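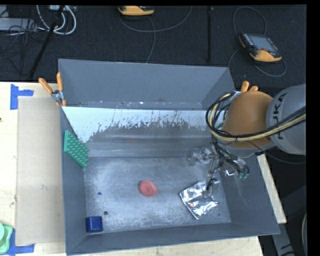

Ghada Rizk thinks I went far too easy on hand grinders in February. Her comment under that post says that anyone grinding coffee by hand before breakfast will be back on an electric one inside a month, that the handle always slips, and that the cheap ones make dust and gravel in the same cup. She has a point about the cheap ones! But I've been using the Faron every morning since then and I want to argue with her a little.

Faron hand coffee grinder, review
Posted Mar 2, 2021

I paid $60 for mine, with my own money, from the regular store page. It comes with the grinder body, the handle, a small brush and a folded sheet of instructions that I read once and then put in the drawer with the takeout menus. No carrying bag, which I thought I'd miss and don't.

The first thing you notice is the weight. My kitchen scale says 768 grams with the handle on, and for a tool you hold in one hand that's a lot. The old Cosley I had before was heavier still (978 grams, and it felt like turning a mailbox), so I guess I came to this one already in training. If your wrists bother you, try one at a friend's house before you buy. For me the weight is part of why I like it. It stays put against my hip while I crank, and it doesn't twist around in my palm the way the skinny ones do.

Now the grinding. I drink a medium roast, usually the Pacheco house beans from the shop near the bus stop, and one mug's worth goes through in less time than my kettle takes to boil. Light roasts are harder work. I tried a very light one that a cousin sent and had to stop halfway and switch arms, and I said a few things to the grinder that it didn't deserve. Dark roasts, on the other hand, you could give to a kid to do.

What really got me was how even the grounds look. I'm no expert, I just tip them onto a dark plate and push them around with a finger, but the old Cosley always left a few big chunks and a layer of powder on everything. The Faron leaves a bit of powder and no chunks that I can find. And you taste it! My pour-over used to have a sour start and a bitter finish in one mug, and I had blamed the water, the filters and my own pouring. I changed the grinder, left all the rest alone, and the bitter part mostly went away.

The adjustment dial is under the burrs, so you have to take off the catch cup to get to it. It clicks. The clicks are firm and you can feel each one, and once I'd found my setting I stopped touching it. If you switch between French press and espresso every day this would get old fast, and you'd be happier with a dial on the outside. The Carcombe has that, if you're shopping, though I've only used one for a weekend and didn't love the plastic lid.
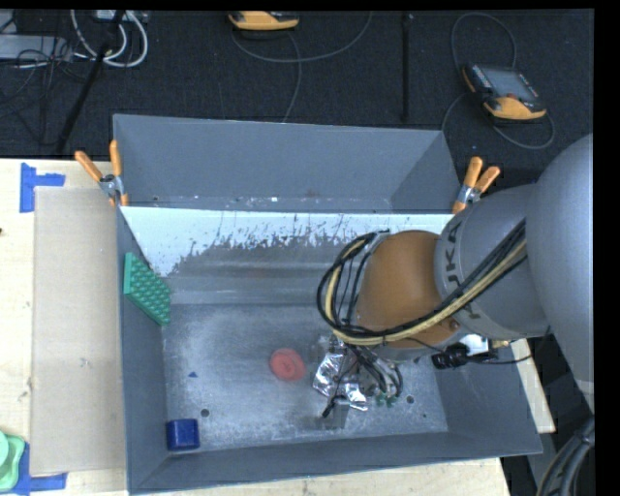 Gray metal bin on a light wooden table, with a KUKA arm.

Cleaning is easy. Unscrew, brush, tap, screw it back together. I do it on the weekend, or when I remember, and it has never taken me more than 2 minutes. Don't put any of it in the dishwasher. Coffee oil builds up in the threads of the catch cup, and when it gets sticky I wipe it with a dry paper towel and that's enough. The brush sheds, by the way. I threw it out and now use an old pastry brush I cut down short.

Noise! I should have put this first. My electric grinder used to send the dog under the couch and wake up the whole upstairs. The Faron makes a low crunching sound, a bit like walking on gravel in slippers, and I can run it at five thirty with the bedroom door open. I'd pay the sixty dollars again for that part alone.

Things I'd change:

The handle knob is smooth, and with damp hands it does slip (Ghada, you win this one). I stretched a wide rubber band over it and the problem is gone, but it looks silly.

The catch cup holds enough for one big mug or two small ones. For company you'll be grinding in rounds. I had my sister's family over and gave up after the second round and made tea.

There's no fill line inside the hopper. I scratched one on with a nail.

As for going back to electric inside a month, well, I'm past the month, and the electric one is in a box for the church sale. I like the minute of cranking. The kitchen smells great, the kettle is rumbling, and I look out at the bird feeder and don't look at my phone. If you make coffee for four people before work, skip it and get a motor. If it's just you, or you and one other patient person, I think you'd be very happy with it.

Next up is the Cosley kettle, the one with the long spout, once I've had it long enough to be fair. And if you have a fix for the knob that's nicer than a rubber band, please leave it in the comments.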